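Sedilberg: Tawhiri Edition

Story adventure for PC and console, one player, with a two-player couch mode

I'm Anitha Alva, and I run the little shop you're reading right now. I only write long pages for games I've finished, and I've finished this one 3 times, so get comfortable. Sedilberg is a choice-driven adventure set in a mountain town where the cable car has stopped running and everybody blames somebody else. You play as Rumonent, a repair clerk sent up from the valley to write a report, and of course the report turns into a much bigger mess than that (there's a missing mayor, a radio station that won't go off the air, and a goat I got far too attached to).

If you played the original release, you know the basic shape. You walk around, you talk to people, you poke at things, and every so often the game asks you to make a decision with a timer ticking down. The Tawhiri Edition is the same story with the extra chapter built in, plus a pile of fixes that the first version badly needed. The save system is the big one! You used to get one slot and that was it, so if you said something rude to the innkeeper by accident you were living with it. Now there are 50 slots and I have used a shameful number of them.

What's in the box

The boxed copy comes with the disc, a folded paper map of the town, and a booklet with the lyrics to all the radio songs. The map is printed on both sides and the back has the tunnels, so maybe don't turn it over until you've been down there yourself. The PC version is a code on a card, with the same map and booklet.

There's also an art book, sold separately, at 240 pages. I keep one behind the counter and I've let plenty of people flip through it. The early sketches of the station are my favorite part, and you get to see how the town looked back when the whole game was going to be set at sea level. 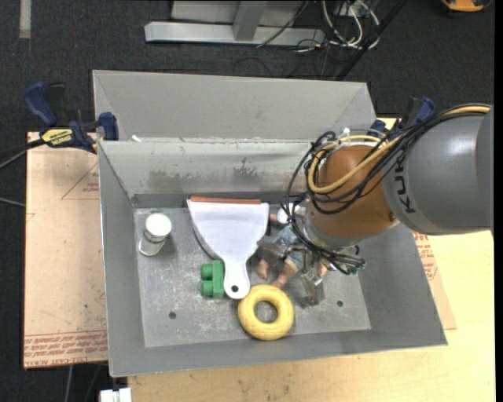 How long it takes depends a lot on how you play. I'm slow, I read every notice and every menu, and I like to wander back to places after a chapter ends to hear if anybody has something new to say. They usually do. My brother skips half the talking and was done in a weekend, and then he asked me what the ending meant, so draw your own conclusions.

The writing is the reason to buy it. People interrupt each other, they bring up stuff you said hours ago, and a few of the jokes take two chapters to land. The voice acting is strong nearly all the way through. I'm not wild about the mayor's son, who sounds like he's reading off a cereal box, but he's not in it much.

The couch mode

This is new for the edition. A second player picks up a controller and votes on the timed decisions, and if you disagree the game flips a coin on screen. That's all it does, so don't buy it expecting a full co-op game. We had a great time with it anyway, and there was real shouting over what to do with the radio tower.

A few things I'd want to know first

The text is small. You can make the subtitles bigger in the options menu, but the notes and letters stay the size they are, and on my TV I had to scoot closer to read them.

Old saves don't carry over. You start fresh, and the game asks a handful of questions at the beginning if you want to skip to the new chapter.

It's gentle for the most part, but chapter four has a scene in the dark tunnels that made me put the controller down for a minute. Probably not one for little kids.

Does it connect to Hastomside? Sort of! It's the same studio, and you'll hear a familiar voice on the radio late at night, but you don't need to have played Hastomside to follow any of it. If you have played it, leave the radio on in the hotel room after midnight and just sit there for a bit.

Ordering

Both versions are in stock, and the art book will be back in September. Boxed copies go out in a padded mailer. If you want the game and the art book sent together, leave a note at checkout and I'll hold your order until the books arrive. Opened PC codes can't be returned. Discs can come back if they're still sealed, and if yours shows up scratched, write to me and I'll send another one.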